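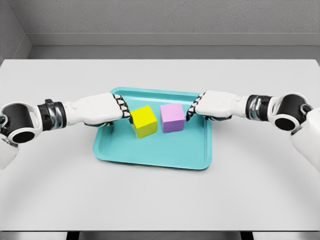

Figure 4. Teal tray with a yellow cube and a pink-lavender cube, side by side.

4. Setting Up Tray Groups and Item Colors

Applies to Potico Inventory, desktop edition. Users of the Permont add-on should read section 4.5 before starting.

A tray group is a set of small parts stored and counted together. Each group has one tray color and up to 16 item colors. The tray color identifies the group in the main list. Item colors identify the part types inside it and appear on printed labels, pick lists and the stock report.

4.1 Before you begin

You need an account with Editor rights or higher. Viewer accounts can open the tray list but cannot save changes to it. Close any open count sheet for the storage area you plan to edit. An open sheet locks its tray groups, and the Edit button stays gray until the sheet is closed or discarded.

4.2 Creating a tray group

1. Open the Storage menu and select Tray Groups.
2. Click New. The Group Details panel opens on the right.
3. Enter a group name. Names can contain letters, numbers and hyphens, to a maximum of 60 characters.
4. Select a tray color from the palette. To match an existing tray, click Custom and enter the color code supplied by the tray maker.
5. Select the storage area and shelf.
6. Click Save. The group appears at the bottom of the list until the next refresh, after which it is sorted by name.

Note: Two groups in the same storage area can share a tray color, but the program shows a yellow triangle beside both names. The triangle is a reminder only and does not affect counts.

4.3 Adding part types

1. Select the tray group and click Parts.
2. Click Add and type the part number, or scan it.
3. Choose an item color. Colors already in use within the group are marked with a dot.
4. Enter the minimum stock level. If you leave the field blank, the part is left out of reorder alerts.
5. Repeat steps 2 to 4 for each part type, then click Save All.

Caution: Save All overwrites the stored parts list for the group. If another user has added parts since you opened the panel, click Reload first. Reload discards your unsaved entries – write them down or export them before you continue.

Choose item colors that differ clearly from the tray color and from each other. Pale shades next to one another are hard to tell apart on thermal labels, which print in black only. For these labels, turn on Print Color Name under Label Options. The name is then printed below the part number.

4.4 Changing or removing colors

To change a tray color, open Group Details and select a new one. Labels already printed are not updated. To list the labels that need replacing, run the Outdated Labels report.

An item color cannot be removed while a part type is assigned to it. Assign the part type to a different color, save, and then remove the old color from the palette.

If the message "Error 253: color in use" appears after the part type has been moved, an archived count sheet still refers to the color. Open Archive, find the sheet and select Release Colors. The count values in the sheet are kept.

4.5 Permont add-on

The add-on stores its own palette, and the two palettes are not merged automatically.

1. In Permont, select Tools, then Export Palette.
2. In Potico, select Storage, then Import Palette.
3. Review the list of conflicts. For each one, choose Keep or Replace.
4. Click Apply and restart both programs.

Caution: Do not import a palette while a Jistik label printer is in the middle of a job. The remaining labels may print with the wrong color names. Pause the queue, import the palette, then resume.

4.6 Default values

Tray color: light gray
Item color: next unused color in the palette
Minimum stock level: blank
Print Color Name: off
Sort order: group name, ascending

Defaults can be changed under Settings, Storage, Defaults. Changes apply to new groups only – existing groups keep the values they were saved with.

Section revised in June by Stellan Hellström, Blomqvist Documentation.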